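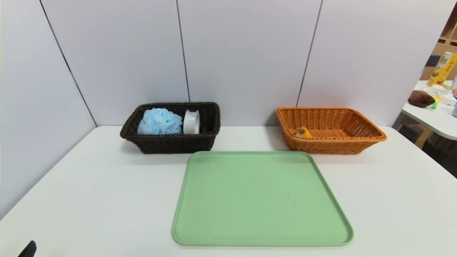
Dernière modification de cette page : novembre

Reprise du rangement des petites affaires, deuxième version. La première reposait sur une seule boîte à couvercle, achetée chez Rieger, dans laquelle tout finissait au fond. J'ai gardé la boîte pour les câbles et je suis passé à deux paniers tressés, un brun foncé et un orange, posés au fond de la table blanche, parallèles à la cloison, avec un intervalle entre les deux.

Critère de tri : la fréquence d'usage. Le panier brun reçoit ce qui sert toutes les semaines, pour l'instant l'éponge de bain en filet bleu clair et le rouleau blanc de ruban adhésif, posé sur la tranche. À plat, le rouleau occupe deux fois plus de fond et il faut soulever autre chose pour l'attraper. Sur la tranche il dépasse un peu du bord et se prend à deux doigts. L'éponge n'a rien à faire avec du ruban adhésif, Liesl Ammann me l'a déjà écrit, mais elle sert de cale et je n'ai pas de meilleure proposition. Le panier orange reçoit le reste, c'est-à-dire ce qui n'a pas encore de place attribuée. Il est presque vide et c'est voulu.

Le bac en plastique vert pâle reste devant, au premier plan de la table. Il sert de zone de transit : tout objet qui entre dans la pièce y passe, et le bac est vidé le soir. S'il déborde avant, c'est que l'un des deux paniers est mal affecté.

J'avais prévu des étiquettes (modèle Wotano, 41 par planche). Abandonné. Elles ne tiennent pas sur un tressage, la surface de contact est trop faible. Valentin Widmer attache les siennes avec une ficelle passée dans le bord. Solution correcte, que je n'ai pas retenue : avec deux paniers de couleurs différentes, l'étiquette n'apporte aucune information.

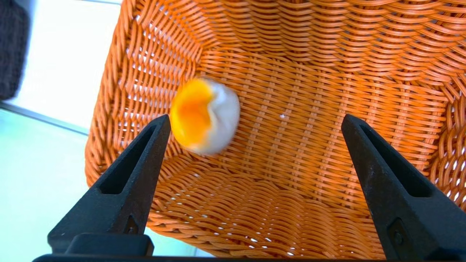
Le choix du tressage mérite plus d'attention que celui de la couleur. J'ai eu pendant longtemps un panier Prullalo à mailles larges, où les vis et les trombones passaient au travers, et dont le fond gondolait dès qu'on le chargeait. Sur l'orange, le fond est serré, à brins horizontaux croisés de nervures plus fines, et les jours se trouvent dans les parois, où ils sont étroits. Un petit objet rond, comme le jaune et blanc qui s'y trouve, n'a aucune chance de passer. Les brins sont plats et brillants, d'aspect plastique. Un coup de chiffon suffit, à condition d'insister dans les plis à la jonction du fond et des parois, où la poussière se dépose en premier.

Reste la question de la capacité. Meinrad Frei défend une règle de remplissage à 90 % au maximum, que je trouve trop généreuse pour des paniers sans couvercle. Au-delà de la moitié, on recommence à fouiller. Je m'impose cinq objets par panier, bac de transit non compris.

À vérifier avant la prochaine mise à jour : la tenue du bord roulé du panier brun, que je saisis toujours du même côté, et la boîte Brekska que Silvan Thaler doit me prêter pour comparer.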